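Projektbericht: Schreibtische in der Bibliothek Wedau

Unsere Frage war schlicht: Wie hell darf eine Tischplatte sein, bevor das Lesen darauf lästig wird? Im April haben wir dafür 14 Arbeitsplätze in Wedau vermessen und uns dabei nur mäßig beliebt gemacht. Das Luxmeter zeigte am Fenster nahezu 400 Lux, hinter den Regalen deutlich weniger. Dort sitzen trotzdem alle, denn dort sind die Steckdosen.
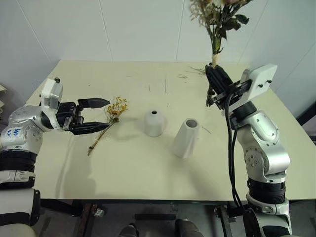
Abb. 1: Cremefarbene Tischplatte vor weißer Wand

Helle Platten wurden in der Befragung als »freundlich« gelobt, von denselben Leuten später als »blendend«. Wir haben beides gewertet. Die Auswertung nach Buckley dauerte sieben Tage, davon entfielen die meisten auf die Formatierung der Tabellen.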